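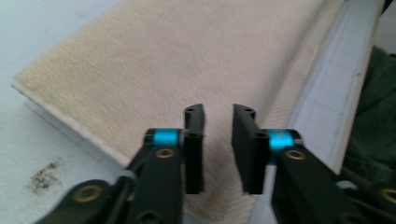
The open fingers of a hand-held gripper above a length of beige fabric. Photo: Marloes De Haan

Folding a towel is one of those jobs most of us do while thinking about something else entirely, and that, according to the team at Wuyts, is exactly what makes it such a hard thing to hand over to a machine. The group has spent the better part of the winter on soft, fuzzy cloth, and in March it shared the first results of a method it calls Curix, which teaches a robot to pick up fabric by learning from people who do the picking up themselves, with a gripper held in the hand.

The idea is a pleasingly simple one. Instead of steering a robot arm from a distance, which is slow going and rather tiring for whoever has the controls, a person takes hold of a gripper with the same kind of fingers the robot has and simply gets on with the job. A small camera on the tool records what the fingers are doing and what lies in front of them, and those recordings are then used to train the arm that will later do the work by itself. The Curix recordings come from 5 people, who made 500 of them between them, all on cloth with a short pile.

"You would be surprised how much you know about a towel without knowing that you know it," says Olaia Calvo, who leads the project and who has, by her own cheerful admission, become very hard to please in the linen department of any shop. "You see a bit of a dip in the cloth and your hand goes there, because you can get a finger either side of it. You don't stop and work it out. We wanted to catch that little decision, the one that comes before the fingers close, and we found that most of the older recordings we had were much too quick at that point to be of any use."

So the people making the recordings were asked to do one thing a bit differently. Before closing the gripper they held it open over the spot they had chosen, just for a moment, and only then went down into the cloth. It sounds like nothing much, and Bart Hoekstra, who trained the system, says he was not at all hopeful when it was first suggested over coffee. He had expected the pause to teach the robot to dawdle. It did dawdle for a while, he says – there was a fortnight when it hung over the cloth like somebody trying to remember what they came upstairs for – but once the pauses were marked in the recordings the arm began choosing its spot and then getting on with it.

In the tests that followed, the robot got a good hold of the fabric at the first try in 85 per cent of cases. An earlier version, trained on the same number of recordings but without the pause, was more likely to press down on a flat part of the cloth and come up with nothing, or to take such a thin pinch that the fabric slid out again on the way up. The team counted a hold as good only if the cloth was still in the fingers after it had been lifted clear and carried over to a second table, so a lucky snag did not help the score.

There are limits, and Calvo is quite happy to talk about them. Thin, slippery cloth has hardly been tried yet, and the few attempts with lining fabric went badly enough that she would like more time before putting a figure to them. Dark cloth is also harder, as the folds show up less well to the camera. And picking a towel up is of course only the start of folding one. The fold itself is a matter for the next round of work, for which Roel Geerts is already putting together a set of recordings made with two grippers at once, one in each hand, and he reports that this takes some getting used to.

Henk Dewulf of Rera, the laundry firm that has been following the work and lending the team its well-washed towels, says he would be glad of any help with the sorting tables, where staff spend long hours pulling single items out of a heap. He has been promised machines for this before and is in no great hurry, but he did come along to watch one of the tests and ended up staying until they locked the building. What he liked best, he says, was that his own people could make the recordings. Someone who has handled towels for years knows things about them that are very hard to write down, and he would sooner see that put to use than left out.

The team will show the method at work at its open day in Hirton on Saturday, where visitors can try the hand-held gripper for themselves and see how they get on with a bath towel. There is room for 80 people in the hall and places can be booked at the front desk. The full results, along with the recordings, will be made available to other research groups once the write-up is finished, which Hoekstra hopes will be before the summer.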